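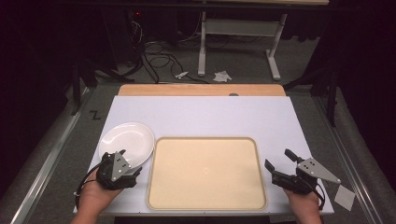 Equipment Planning Meeting, September
Tuesday, 2 p.m., small meeting room

Present: Geert Aerts (chair), Ilídio Abreu, Mwende Rugemalira, Dymphna Ní Chonaill (minutes)
Apologies: Bernice Eshun, who sent her comments by email, in capitals

1. Minutes of the last meeting
Accepted, after Ilídio asked that "Ilídio will look into it" be changed to "Ilídio has looked into it." Changed. What he found is under item 3.

2. Where the money stands
Geert reported that the equipment line for the year is committed except for the contingency, which we have now discussed spending on four separate occasions. He would like it to be spent once. Anything ordered after the end of the month goes into next year's budget, and next year's budget has not been written. Geert is writing it.

3. Hand-held grippers
Three options for adding to what we have.

Drukus: more of the same. Parts are interchangeable with the current pairs and staff already know how to hold them. The price has gone up since the last order. Ilídio asked why and was sent a brochure.

Fisine: cheaper per pair, but with a different mounting plate, so every bracket would have to be remade. Mwende has costed the brackets and the saving disappears somewhere around the second one.

Asamoah: rental only, 20 weeks minimum. Geert likes rental in principle. Mwende pointed out that we also liked it in principle for the label printer, which we have now paid for twice and do not own.

Bernice's email supported Drukus and asked that we also buy spare cables this time. The meeting agreed that we always say this.

Decision: two more pairs from Drukus, with spare cables on the same order form so they can't be crossed off separately.

4. Tableware and trays
Mwende wants to extend the table-setting work for the rest of the year and has asked for 100 plates and 43 trays. Geert asked why 43. The answer was shelf space. He asked why 100 and the answer was that plates come in boxes.

There was a long discussion of whether glossy plates are harder to pick up than matte ones, which Mwende would like to find out and which Ilídio feels he knows already from doing his own dishes. Agreed to buy half and half if the supplier allows it. Geert noted that this is the only item on the agenda that can be bought in a supermarket and it took the longest.

Decision: approved. Plates to be stored on the low shelf.

5. Cable management
Carried over again. Mwende has a quote from Fekunby for floor channels and clips at $159 a set. Geert thinks this is a lot for plastic. Mwende invited him to walk from one side of the room to the other carrying a tray. He asked her to get one set and try it under the benches before we commit to more.

Decision: one set.

6. Second robot arm
Ilídio presented a one-page case for bringing the second arm forward from next year. It ran to four pages. The main points were that the collection work will outgrow one arm by spring, that delivery times are long, and that he has already measured the floor. Geert asked what would have to go to pay for it. Ilídio said he had hoped that would come out in discussion. It did not.

Bernice's email said NOT BEFORE THE POWER SUPPLY IS SORTED, and the meeting found this hard to argue with. Ilídio will get a price for the electrical work and bring back a case that fits on one page with the margins left alone.

7. Any other business
Dymphna asked that whoever fills in order forms put their name on them. A delivery of foam edging has been at reception for some time and no one present admits to wanting it.

Actions
Ilídio: Drukus order, including cables. Price for the electrical work.
Mwende: plates and trays. One set from Fekunby.
Geert: next year's budget, first draft.
Dymphna: find a home for the foam.

Closed at 3:40 p.m. Next meeting when Geert has a draft.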